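Subject: Re: [perbridge-crafters] August swap -- concertina cards, and my glue woes

Hello all,

Sorry for the long silence, I've been up to my elbows in paper scraps and haven't opened my messages for ages. Thank you to everyone who sent such kind words about the tag book. It did get to Perbridge in one piece, though the ribbon had gone a bit flat and I had to steam it over the kettle before I dared hand it across.

Hemant Shukla wrote:

> I'm trying to make a concertina card for the August swap and the
> folds keep cracking along the top edge. I'm using the cream stock
> from the Gasser pad, which I love the look of, but as soon as I
> fold it back on itself the surface splits and you can see a white
> line. I've tried going slower and I've tried a ruler. Also, does
> anyone have a glue that doesn't make the panels curl? Mine looked
> lovely at bedtime and like a crisp at breakfast.
>
> Hemant

Oh Hemant, the crisp! I have had so many crisps. I'll tell you what I do, and the others can shout at me if they do it differently.

First, the cracking. The Gasser cream is gorgeous but it's a heavy sheet and it has a definite grain. If you fold across the grain it will split every time, however slowly you go. Take a spare bit and bend it gently (don't crease it) one way and then the other. One way will feel springy and stubborn, and the other will give in quite easily. You want your folds running the easy way. On my pad the easy way is along the long side, but I bought a second one in the spring and I'd swear it was cut the other way round, so do test it.

Then score it before you fold. I use an old knitting needle, 3 mm, with the pointy end rubbed down on a nail file. Score on the outside of the fold, so the little dent ends up on the hill and not in the valley. I had this backwards for years and wondered why everybody else's cards looked so crisp (the good sort of crisp).

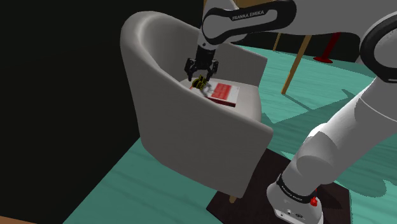 Sorry to butt in, but I was always taught to score on the inside of the fold! My mum did all our wedding invitations that way and they came out fine. Is it different for heavy card?

-- Maureen

Maureen, I saw that one come through just as I was typing, so I've popped it in here to answer it in the right spot. I think it depends on the tool. If you've got a proper scoring board with the groove, the board pushes up a little ridge and you fold away from it, so the ridge sits inside. With a needle on a cutting mat I get a cleaner edge doing it my way. Try both on an offcut and go with whichever one doesn't make you swear. Your mum's invitations sound lovely, by the way, have you still got one?

Now, the panels. For the swap we agreed six panels, and I cut mine a whisker narrower each time as I go along, because the folded paper takes up room and otherwise the last one pokes out past the cover. It's only a sliver. I cut the strip first, fold it, then trim the end panel at the very last moment with a sharp blade. If you do all your trimming at the start you'll be cross with yourself later -- ask me how I know.

My covers are mount board wrapped in patterned paper. I had a whole sheet of the Grernumix marbled in plum and gold which I'd been hoarding, and I finally made myself use it. It hurt a bit! But what was I saving it for? I mitred the corners, leaving a gap about the thickness of the board so the paper meets neatly when it's turned over. Mitre too close and you get a tiny bald spot on the corner. You can hide it with a touch of matching pencil, and I have done so on more cards than I'll admit to here.

As for glue, Hemant, I think yours is simply too wet. PVA straight from the bottle will curl almost anything. I've gone over to double-sided tape for the panels and I keep the PVA for the covers only, brushed on thinly with a flat brush and wiped nearly dry. Then under a weight overnight with baking paper either side. And it does need to be overnight. An hour while you have your tea won't do it. Any big flat book will do for the weight. 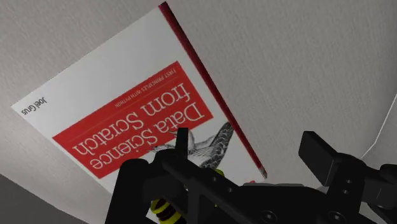 Data Science from Scratch, in paperback

If yours have curled already, all is not lost. Glue a piece of plain paper of the same size to the back, with the grain going the same way as the front, and it'll pull the other way as it dries. I rescued three like that last year and you'd never have guessed.

A couple of people asked about the closures too. I've tried magnets (too clunky, and they snap shut when you don't want them to), a button and waxed thread (very sweet, but fiddly to post) and a plain paper belly band. I've settled on the band. Cut it 5 cm deep, wrap it round the closed card, and let it overlap at the back. Make it a touch looser than seems right, or it scuffs the covers every time it's slid off. I stamped mine with the little fern from the Granirero set in moss green, then went over the stems with a white pen once the ink had dried.

Do let the ink dry. I smudged two and had to pretend they were meant to be misty.

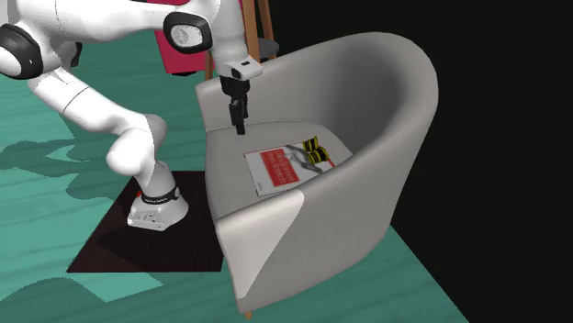 SWAP BITS AND BOBS

Same as last time, mostly. Closed size no bigger than 120 mm on the long side so they fit the padded envelopes. Please put your name on the back in pencil or pen, as last time I had two beauties with no name at all and I still don't know who to thank for the one with the herons.

No loose glitter, please. I'm still finding it in the carpet. Glitter card is fine if it's sealed.

If you want to add a pocket for a tag, go ahead, but keep it to one of the end panels or the whole thing won't close flat. I've got over a dozen spare tags punched already in kraft and pale blue, and I'm happy to send a few to anyone who asks.

Hemant, do send us a note when you've had another go at the folds. And if the cream really won't behave, I have half a pad of the lighter weight here that's yours if you want it.

Right, I'm off to find my bone folder, which was on the table this morning and now isn't.

Love to all,
Pauline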